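Hand-held grippers take over most of our demonstration work

Cledeck newsletter, 17 February 2026

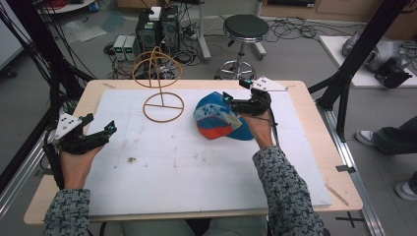 Since July the Cledeck group has recorded 3,385 demonstrations for the tidying tasks, and 2,861 of those were done with hand-held grippers. The rest came from the older remote-control setup, where the operator moves a pair of leader arms and the robot copies them. Both kinds go into the same training set, but the hand-held sessions are now the default for anything that fits on a tabletop.

The main reason is time. With remote control, a new operator needs several days before the motions stop looking hesitant, and the policy learns the hesitation along with everything else. With a gripper in each hand, most people are giving usable demonstrations by the end of their first morning. The marker plates on top of the grippers let the tracking software recover the position of each one, and the opening of the jaws is logged alongside it.

Soft items have been the hardest part. A cap picked up by its crown folds one way, and picked up by the brim it swings. Operators have been asked to vary the grasp between takes and to leave in the small corrections they make when something slips. Early on we threw those takes out. Bachmann, who supply our training runs, asked for them back, and the policies trained with them recover better from a bad first grasp.

The current task is placing a cap on a stand. It sounds simple, but the stand tips if it is pushed from the side, so one hand often has to steady it while the other does the placing. We want almost 400 more takes before the next training run, with the stand moved to a new spot on the board each time.

A few notes for people on the session schedule:

Keep the marker plates facing the head camera. Takes where a plate turns away for more than a moment are dropped in processing.

Seven takes, then a break. The grippers are light, but wrists get tired and the motions get sloppy.

Write down the cable routing if you change it. Two sessions were lost last month to a loose connector.

Remote control stays in use for the Grundico shelf work, where the reach is too long for a seated person. The Benov arms are booked for that through the end of the month.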